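News > Local > Schools & Clubs

Tagged: robotics, student projects

Filtmont students want a robot to pack the case. It is slow going.

July 11, 2020

A student robotics club in Filtmont has spent the summer teaching a pair of robot arms to sort small items around a miniature briefcase, and its members say the setup will be ready to show in September. A visit to the club room suggests they may want to keep that date in pencil.

The project, named Skulum, has 4 students and one bench. The task sounds easy enough: pick up flat round pieces from a wooden tabletop and put them in the case. The students have logged 64 attempts so far and count a run as good only if no one touches the table.

"People see two arms and assume it can do anything," said Maiara Dantas, who leads the club. "Right now it can do one thing on a good day."

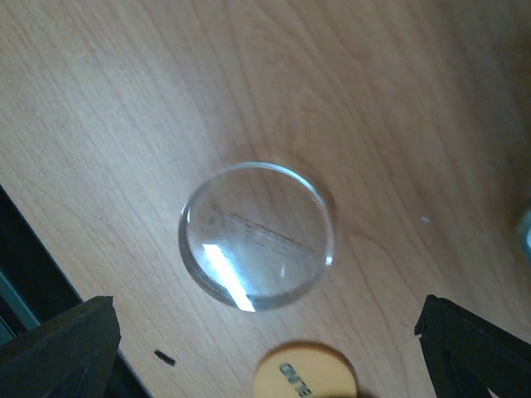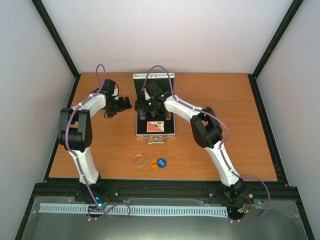

The clear disc on the tabletop, first from close up and then with both arms and the open case.

Clear pieces are the hard part, according to Dantas. Light bounces off them and the wood shows through, and the software has trouble deciding where the edge is. Her students blame the lighting. Jörg Kuhlmann, a retired machinist who has looked in on the project, blames the plan.

"A kid could do this job in a minute," he said. "I'd like to hear what the arms are for."

The club's answer is that the skills carry over to other work — a claim made for most school robots, and one that Skulum has yet to test. Dantas said a second task will be picked after the September showing, which will last 60 minutes and is open to parents.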